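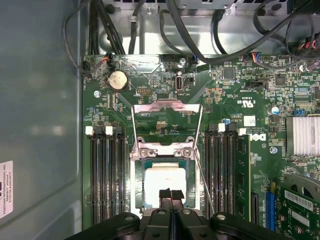
The gripper above an open processor socket on a Dell board, load plate raised.

December
By Nicanor Bermúdez
Filed under: Research notes / Manipulation

The processor socket is the part of the job that the Clemano group at Sorno spent longest on. Its method, called Wivar, learns short contact tasks from recorded demonstrations and then decides, several times a second, whether to carry on or back away. The group's lead engineer, who asked that the interview be credited to the team, described the result as narrow.

"We take desktop machines apart to the level of the processor and the memory," the engineer said. "We don't claim anything about laptops."

The training set holds 2,616 demonstrations, recorded on desktop boards of mixed age. Of these, 505 concern the socket: releasing the lever, raising the load plate, gripping the processor by its edges and lifting it straight up. The wrist camera is the main input. A force reading is added once the fingers close.

Thermal paste was the main source of error in the first version. "Paste hides the top of the part. It has no fixed shape, it reflects light unevenly, and the old detector took its outline for the outline of the processor," the engineer said. The present version ignores the top surface and fits a square to the visible rim and the metal surround. The load plate causes a second problem, as its reflections change with every small movement of the wrist. Training images were altered in brightness over that region only.

Backing away is treated as an action in its own right. If the rim can't be fitted in 4 successive images, the arm rises by 14 millimetres and looks again. Earlier work at Takács used a fixed approach path and stopped on any fault, which the engineer called "safe, but slow to recover".

Asked what remains unsolved, the engineer named cables. Loose leads near the top of a board may lie across a connector, and Wivar has no model of how they bend. "We plan around them at present. Moving them is a separate task and we have very little data for it."

Memory modules are handled by the same policy with a different starting pose. The group intends to release the socket recordings first and the memory recordings after they have been relabelled.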